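Chapter 7
Comparing Grippers on Real Objects

Before you start

You should have finished the exercises on joint limits and speed settings. You will need your notes on payload from the end of the last chapter, where we weighed the Skendis wrist plate and worked out what was left over for the hand.

A gripper data sheet gives you stroke, closing force, finger length and mass. All of these matter, and you can rule out a good many products by reading them. They will not tell you whether the fingers can pick a pair of tweezers off a cloth, or what happens to a soft item when the force is set for a hard one. For that you have to run objects through the gripper and write down the results.

This chapter covers how to do it. By the end you should be able to choose a set of test objects, lay out a table, run the same trial on two grippers or two finger shapes, and fill in a comparison sheet that someone else can read.

7.1 Rigid and soft objects

Most first tests use blocks. A block has flat parallel sides, it does not bend, and it sits still while the fingers close. Nearly any parallel gripper will pass. The trouble starts with objects that change shape.

When parallel fingers close on fabric, the width of the object depends on how hard you squeeze. A controller that decides it has a grasp by checking finger opening may report a miss, since the fabric has compressed almost to nothing between the pads. A controller that watches motor current will do better, but the threshold has to be set for soft material. Look at how the fabric behaves at the fingertips. 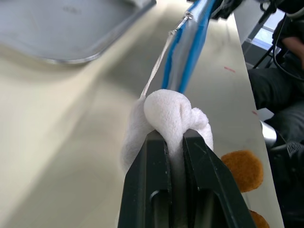 Figure 7.1 Soft white fabric held between two fingers, wrist camera view. Most of the bundle is above and outside the contact area.

Only a small part of the material is between the fingers. The rest bulges over the tips and hangs down on one side. Three things should go on your sheet for a grasp of this kind: the finger opening reported at contact, the current at contact, and whether the loose material covers anything the wrist camera needs to see. Record the last one as yes, partly or no.

Cords and straps need their own line. A cord can pull on the item from a direction the fingers were never set up to resist, and it can catch on a neighboring object during the lift.

7.2 Thin objects

Slender metal instruments are hard for a different reason. They lie low, so the fingertips must come down close to the surface without pressing into it. A cloth or padded mat under the instruments gives you a little room for error in height. It also gives a little under load, so a height taught on the bare table will not carry over to the mat. Teach it again.

Orientation matters too. Scissors can be taken by the loops or by the blades, and the two grasps should be scored separately.

7.3 Laying out the table

Keep both kinds of object within reach of the arms, and keep the layout the same from one gripper to the next. In the Girkgate course we use 26 objects in all, but only a portion of them are on the table at once.
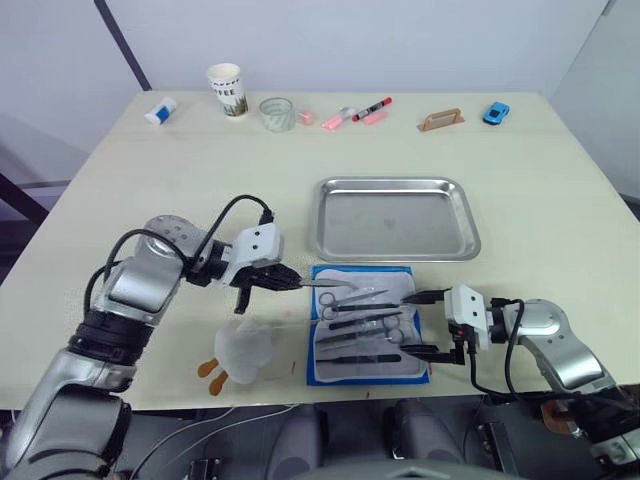 Figure 7.2 Two-arm table with instruments on a blue mat, an empty steel tray behind it and small objects along the back edge.

With two arms, decide before the trial which one works from which side. If both reach for the mat together, their fingers can end up over the same instruments, and a collision stop will spoil the trial. The Ashworth controller lets you set a keep-out zone for each arm. The Mernuvard does not, and the zones must be written into your program.

Run 20 trials per object for each gripper. Put the object back at its starting mark by hand every time, and do not change the force setting partway through a set. If you must change it, begin the set again and keep the old sheet.

Copy the headings in Table 7.1 into your notebook before going on to Section 7.4.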